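Prustalach to drop pilot-light ranges from parts program in July

Prustalach will stop supplying replacement parts for its standing-pilot gas ranges at the end of July, the appliance maker said in a notice to dealers. The change covers thermocouples, pilot tubing and oven safety valves for the Mondero line, which went out of production seven years ago.

According to the notice, 3,834 of the ranges are still registered with the company. The true number in use is likely higher, as registration was optional and many units were sold with apartments or passed on by earlier owners.

Burner caps, grates, knobs and door gaskets are not affected. Those parts are shared with a later model and will stay in the catalog. Orders for the discontinued items will be filled from existing stock until the cutoff, with a limit of three of any one part per customer. Dealers may not reserve stock beyond that date.

"The valve is the part that matters," said Lilibeth Padilla, who runs the service desk at Cabanatuan Appliance Supply. "A range with a worn grate still cooks. A range with a failed safety valve has to be shut off, and we can't put a generic valve on that manifold."

The oven safety valve on the Mondero is held open by a small current from the thermocouple, which sits in the pilot flame. When the flame goes out, the current drops and the valve closes. Most service calls on the line involve the thermocouple, a wear item that can be swapped in less than an hour. Universal thermocouples of the correct length and thread will fit, and Prustalach's notice does not advise against them. The valve itself uses a flange pattern found on no other current product.

Padilla said her shop has seen a rise in calls since the notice went out, mostly from landlords with several identical kitchens. She is advising them to have the valve tested before ordering a spare.

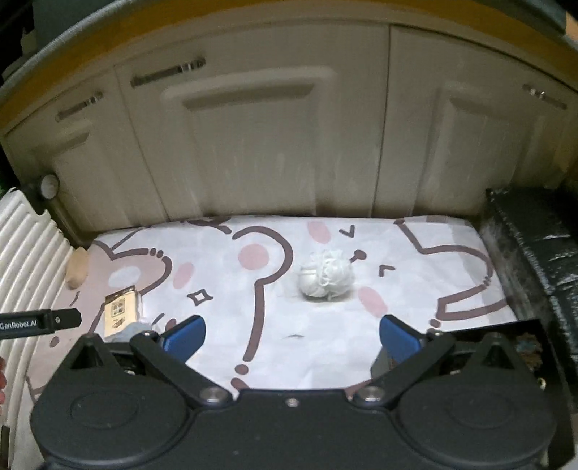
*Cabinets with raised-panel doors and bar handles. Owners changing to a different range should check the cabinet opening first.*

Replacement raises a second problem. The Mondero was sold in a narrow body, and many owners built cabinets tight to its sides. Current ranges from Prustalach are 30 inches wide, which in older kitchens can mean cutting back a base cabinet or moving a countertop seam. Clearance to the nearest cabinet door and to any combustible surface above the cooktop must also meet the figures in the new unit's installation sheet – the old unit's figures do not carry over.

Electrical supply is the other item to check. Standing-pilot ranges need no outlet. Nearly all current gas ranges use electronic ignition and require a grounded receptacle behind or beside the appliance. Where none exists, the cost of running a circuit may exceed the cost of removing the old range. Padilla recommends getting the electrical quote before choosing a model.

Drulex, a parts remanufacturer, said it is looking at whether to rebuild used Mondero valves. The company would need returned cores to begin, and any rebuilt valve would have to pass leak and shutoff testing before sale. It has not set a price or a start date. Prustalach said it would not license its drawings but would not object to a third party rebuilding the part to the original specification.

Owners can find the model number on a metal plate inside the broiler drawer, on the left side. The letter after the number shows the valve type. Ranges with an A suffix use the discontinued valve. Those with a B suffix were built late in the run with a valve that remains available, and only their thermocouple and tubing are covered by the notice.

Warranty claims already open will be honored with parts held back for that purpose. The company did not say how many valves remain in general stock. Dealers were told to expect backorders in the last weeks before the cutoff, and to return unsold A-type valves only if the packaging is sealed.

Anyone who smells gas near a range should leave the building and call the gas utility from outside. A pilot that will not stay lit should be left off, with the supply valve closed, until the range has been inspected.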